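Artificial cherry tree: base, weight, cleaning

August 16, 2022

The old silk tree from Cilladance leaned from the second week and I gave up shimming it. The replacement is a Fulora cherry. It came in one carton, trunk and blossom separate, with the hardware in a bag taped to the lid.

Assembly first. The trunk goes down onto a square metal base plate and is held at the foot by bolted hardware. Tighten each side a little at a time. If you run one bolt all the way in before starting the other, the trunk pulls toward it and you have to begin again.

I paid 60 dollars for the tree and 2 more for felt pads. The pads go under the corners of the plate, set in slightly so they don't show. Marble scratches less easily than people think, but polish dulls under grit, and a metal plate traps grit very well.

Blossom was slower. Each cluster has to be opened by hand and bent away from its neighbor, and mine took 60 minutes. I put most of the bloom on one side of the trunk. An even spread looks like a shop display, and it also hides the bark.

Dusting: soft brush, top down, then a hair dryer on the cool setting. No water on the silk. The bark trim sheds a few flakes if brushed against the grain, so brush along the trunk. The plate gets a dry cloth.

I'll check the bolts again in September and post if anything has moved.
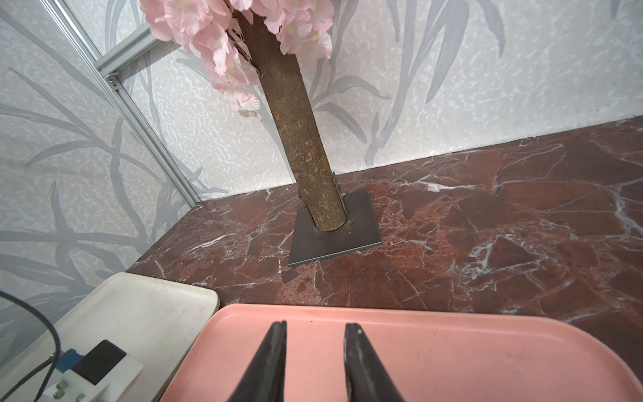
Dương writes that felt pads flatten within a year under a plate like this, and that thin cork has held up better on a stone top.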